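Marine Wildlife Safety Program: Progress Report
Thursday, March 23, 2023
Prepared by Dewanti Sumampouw for the Osmont Fund

Where we are

What a quarter! The jellyfish warning project is running at all four beaches along Zotau Bay, and the flag system you paid for is already part of daily life there. Hotel staff check the board before breakfast, and the dive boats now radio in sightings on their way back (we had only hoped for that by the end of the year).

Training

We finished two first-aid courses for lifeguards and boat crews. Both were full, and the Nugroho dive school has asked for another in May. The session on box jellyfish stings drew the most questions by far, mainly on how long to keep pouring vinegar and when to call the clinic. We have rewritten that page of the handbook and it reads much better now.

The handbook is out in English and Indonesian. A German edition is with the translator, who has promised us the first three chapters shortly.

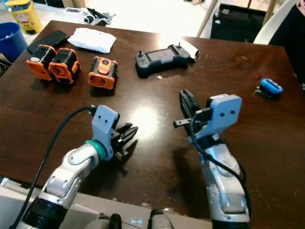
Sightings log

Reports come in by radio, by phone and on paper slips left at the dive shops. The slips are still the slow part. Some arrive a week late and a few have no location at all, so we are moving the shops over to a short phone form. The crew of the Bornholm tested it for us and sent back a long list of fixes, nearly all of them good ones!

Spending

We are within budget on everything except signs. Salt air got to the first set faster than the supplier said it would, and the replacements cost more. I would like to move money from travel to cover this and will send the request separately.

Next steps

Flags go up at beach number 5 once the landowner signs. The clinic has offered us a room for the May course, and I am waiting on their dates.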